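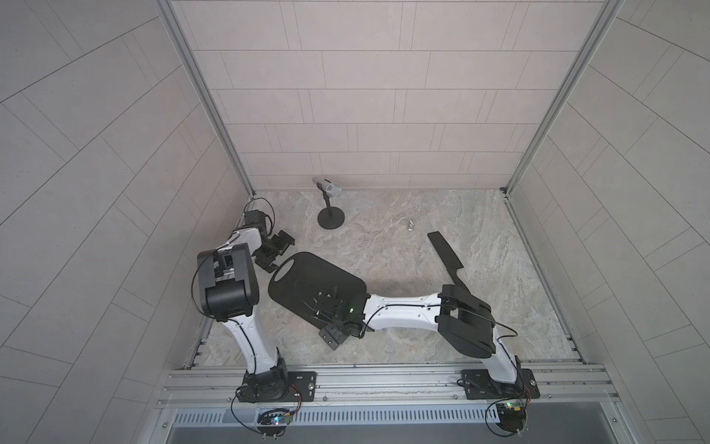 4.2 How households talked about pattern

We had expected, when we began the interviews in Irkville, that people would mostly want to talk about money. Money did come up, of course, and we return to it in Section 5, but what filled the greater part of nearly every recording was pattern: which way the tiles should run, how dark the lines between them should be, and whether a floor ought to match a wall or be allowed to go its own way. We are grateful to our respondents for their patience with us here, as we were slow to see how much they had to say on the matter, and several of the early interviews hurried past it in a manner we now rather regret.

Of the 527 households that returned the mailed survey, 167 agreed to a longer conversation at home, usually held in the kitchen and very often with something to eat. The survey had asked only one question about pattern, worded as a choice between "plain" and "decorated," and the conversations soon showed us how poorly that wording served. Offset rows of the pale gray sort seen in Figure 3, for instance, were called plain by people who had chosen them and decorated by people who had grown up with square tiles stacked in a straight grid. One retired bus driver told us, kindly but firmly, that anything that made the eye step sideways was a decoration, and that she had lived with straight lines for forty years and saw no reason to give them up!

Grout was a livelier subject still. Cao's older work on kitchens in the river towns treats the color of the joint as a question of dirt and how well it hides, and many of our respondents did begin in just that way. Once they had been talking for a while, though, they tended to drift toward something closer to drawing. A line darker than the tile was said to "hold the wall together" or to "make it look finished," while a matching line was "restful" (or, to those who disliked it, "like a hospital"). Couples were often divided on this, and we have kept their disagreements whole in the transcripts, with both voices coded separately.

Floors were discussed in quite another tone. Marble patterns, with veins of tan or white on a light ground, were spoken of with affection even by people who laughed at them a little, and the word "soft" turned up again and again, always about the look and hardly ever about the feel underfoot. Dinesh Garg, who coded this part of the material, suggested that we treat "soft" as a judgment about edges, and after some weeks of resisting him the rest of us came around. It is entered that way in the Rundetar codebook, where readers will find it under heading 12.

We should add a word about age. The 10 youngest respondents used the names of patterns with ease, having met them in catalogs and online, whereas older respondents were more likely to describe a room they remembered and let the pattern come along with it. Both ways of talking gave us a great deal, and neither seemed to us the more exact.

Figure 3. Pale gray tiles in offset rows with thin darker grout lines, and a marble-patterned floor.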